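Notes on Caring for a Guest Mattress Between Stays

The spare room at Weden has been in fairly steady use since December, and the question of how its mattress ought to be looked after between guests has been raised more than once. The following is the practice I have settled on. It is set out here in full for those who share the upkeep of the house, and for any reader who maintains a room on similar terms.

All bedding is to be removed before any cleaning begins. The protector, sheets and pillowcases go directly to the laundry, and the doona is aired over the rail in the hallway. The mattress is then left uncovered for at least 15 minutes with the window open. In humid weather a longer period is advisable, although I have not found it necessary to exceed an hour.

The laundry itself presents few difficulties. Sheets in the Guvby set are washed warm and dried on the line wherever possible. Pillowcases are turned inside out. The set comprises 4 pillowcases, and all of them should be accounted for before the linen cupboard is closed, as one spent most of last winter inside a doona cover.

The vacuum cleaner, a Truditz of some age, remains suitable for the carpet and the skirting boards. I no longer use it on the bed. Its upholstery head has a rough edge which catches on stitching, and a replacement was quoted at $108 – a sum I am not prepared to spend on an attachment. The surface of the mattress is accordingly attended to by hand, with a dustpan and a soft brush kept solely for that purpose. A set that has been used on the kitchen floor should under no circumstances be brought to the bedroom.

Quilted covers require a degree of patience. Crumbs and lint settle in the stitched grooves, and a hurried stroke will simply move them along to the next one. Short strokes towards the pan are preferable, working from the wall side outwards. Larger items, such as sweet wrappers, should be dealt with first.

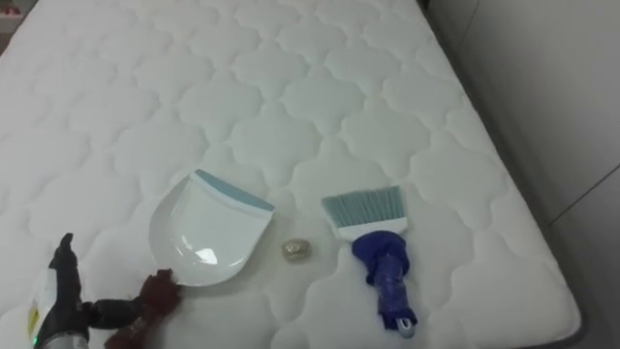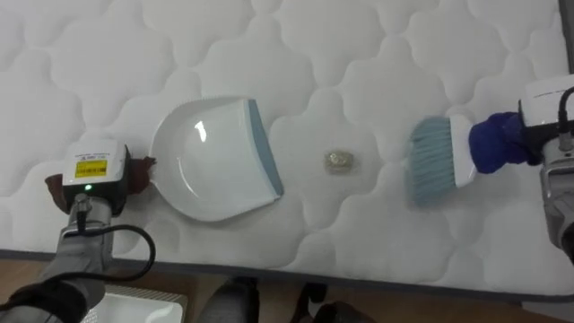 Once the surface has been brushed, the edges and the seam should be checked by hand. Any mark is to be treated with a damp cloth and a little mild soap, and the area allowed to dry completely before the protector is replaced. Bicarbonate of soda may be used in cases of odour – a light dusting, left for the afternoon and brushed off with the same care.

Rotation takes place at the change of season. Two people are required, and the bedside lamp from Alvarado must be moved to the hallway beforehand. The spare protector is kept on the second shelf of the linen cupboard, beneath the woollen blankets.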